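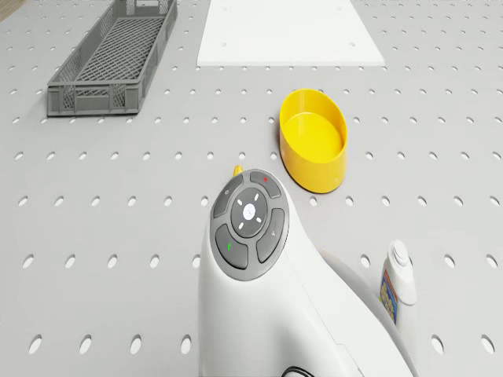
Simulated tabletop, view from above and behind the arm: crate, white board, yellow bowl, labeled bottle.

Keleo Tabletop Demos, data card

Status: usable with care. Read the problems section before you train anything on it.

Summary
Keleo is a set of 2000 demonstrations in which a person drives a simulated robot arm by remote control to move objects on a pegboard table. All of it is rendered. No real arm was involved at any point, and a policy that does well here has shown that it does well here.

How it was collected
Three operators (Muthoni Kombo, Njoroge Koech, Nafula Nzioka) steered the arm with a handheld controller while watching the rendered view on a flat monitor. Each was given a written instruction such as "put the bottle in the bowl" or "move the bowl into the crate." Collection started in April. Pendo Gachanja reviewed the episodes and decided what counted as a success.

Contents
1932 episodes in the training split, the rest held out.
43 instructions, many of them rewordings of one another.
Per step: wrist image, joint positions, gripper command, instruction text.

Problems we know of
The word "expert" appeared in an early draft of this card. We took it out. Njoroge had never driven an arm before, and his first sessions wander a lot. They are still in the set.

212 episodes contain a failed grasp followed by a second try. Some users will call this recovery behavior. We think a good part of it is just poor depth judgment on a flat screen, and we have no test that separates the two.

Shadows are soft and lighting is even. Do not expect the images to prepare a model for a window or a desk lamp.

From the wrist, the arm's own housing can hide part of an object. Operators could switch to a side view, which was not recorded. A model trained on this data is being asked to copy choices made with information it never gets.

Success was judged by one person. Driss Abdel Hamid relabeled part of the held-out split and disagreed mostly on objects resting against a rim.

Not suitable for
Claims about real hardware, claims about language understanding, or comparing operators.

Changes
29th June: corrected gripper sign in the held-out split. Results computed before this fix should be run again.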